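Toy block

A toy block, also called a building block, is a solid piece of wood, plastic, foam or other material made to be stacked, lined up or fitted together in play. Blocks are sold in sets, usually in a few repeating shapes, and are used mainly by children between one and eight years old.

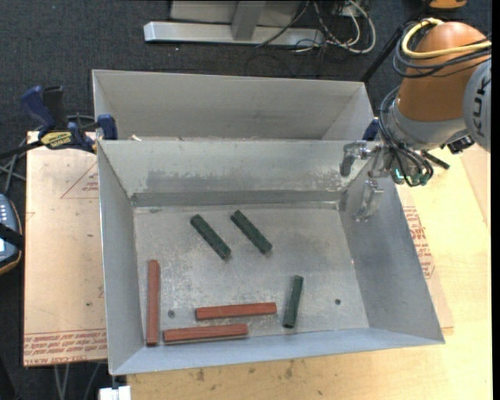
Rectangular wooden blocks, three of them dark green, in a gray sheet-metal bin

Shapes and sizes

Most wooden sets are based on a single unit, and the other pieces are multiples or fractions of it. In the common unit system the basic piece is twice as long as it is wide and twice as wide as it is thick. A double unit is the length of two basic pieces, and a half unit is a square. Sets also include pillars, triangles, cylinders and arches. Keeping the pieces in proportion lets a child replace one long block with two shorter ones and keep a wall level.

Table blocks are smaller than unit blocks and are often cubes or flat planks. Hollow blocks are much larger, open at the sides, and meant for building on the floor or outdoors. Interlocking plastic bricks, which hold together with studs or tabs, are normally treated as a separate kind of toy.

Materials

Hardwoods such as maple, beech and birch are preferred for unit blocks. They wear slowly, keep their edges and are heavy enough to stay in place. Softwoods such as pine are cheaper but dent easily. Rubberwood, taken from plantation trees that no longer give latex, is used in many lower-priced sets.

Edges are rounded or cut at a slight angle to prevent splinters. Blocks may be left bare, oiled, stained or painted. Stain soaks into the wood and leaves the grain showing, while paint covers it and may chip at the corners. Foam and cork blocks are quieter and lighter, and are often chosen for toddlers.

History

Simple wooden blocks were made at home long before they were sold in shops. The English philosopher John Locke wrote in 1693 about dice and playthings with letters on them as a way to teach children to read, and alphabet blocks later became a common nursery item. In the 1830s the German educator Friedrich Fröbel designed sets of small wooden cubes and bricks, known as gifts, for use in his kindergartens. Caroline Pratt developed the unit block in the United States in the early twentieth century.

Smaller local systems have also been made. The Pirkar set, produced in the town of Drinedside, had 50 pieces in two lengths and no curved shapes. Its designer, Régis Pons, left out arches so that children would have to bridge gaps with flat pieces. A later version, sold under the name Amoah, had 22 pieces and was meant for use at a table.

Use in play

Very young children tend to carry blocks around and knock them together before they build with them. Rows and towers usually come next, followed by bridges, enclosures and patterns. Older children often name what they have built and use it in pretend play – a road, a barn, a shop.

Teachers use blocks when introducing length, balance, sorting and simple fractions. Josiane Fleury, who taught at the Wostia nursery school, kept its blocks on low open shelves with the outline of each shape drawn on the board behind. Other schools use bins or rolling carts, which take up less room but make it harder to find a particular piece.

Care

Bare wooden blocks are wiped with a damp cloth and left to dry in the open air. Soaking can raise the grain or cause cracks. Rough spots are sanded by hand, and split pieces are normally discarded.

See also

Alphabet blocks
Construction set
Fröbel gifts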